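# About Gramalau

Gramalau makes plain wooden cubes for children, and has done since a wet August when Rosângela Macedo couldn't find a decent set for her nursery class and talked her cousin Everaldo Amaral into cutting her one.
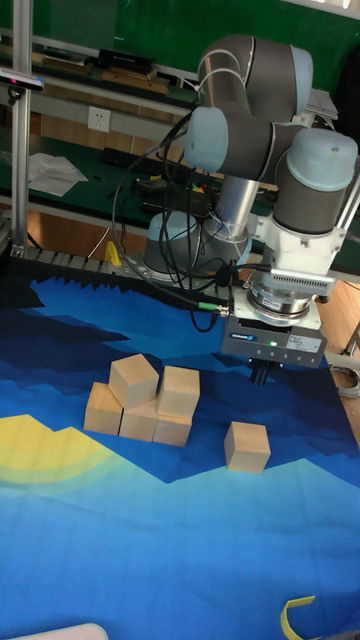 *Six of our plain cubes on the printed mat, five stacked and one set apart.*

That first set had 41 cubes in it, which is an odd number to sell and an even odder one to pack, but it was what Everaldo got out of the boards he had in the shed. We still offer the 41 set, and it's still the one most schools ask for. There is a smaller bag of 19 for homes and grandparents, and a big crate of 300 for libraries and play centers that have the floor space (and the patience at tidying-up time!).

We don't paint our cubes and we don't varnish them. People write to ask for colors now and then, and we always answer kindly, but we like being able to see the grain, and we like that a bare cube can be a loaf of bread in the morning and the top of a castle after lunch. Three along the bottom and two across the gaps is where nearly every child seems to start, and then comes the long, serious business of the sixth one.

Our workshop is on Falcão, behind the bakery, and you're welcome to come by. Cleiton Barros does the cutting and sanding these days, and Rocío Lagos looks after orders, schools and the play mats — she'll gladly talk to you about mats for as long as you like. The building table by the window is open to visiting families every Monday from three o'clock, and you don't need to call ahead unless you're bringing a whole class.

If you have an old set with a cube or two missing, write to Rocío and tell her which size you have. We keep spares.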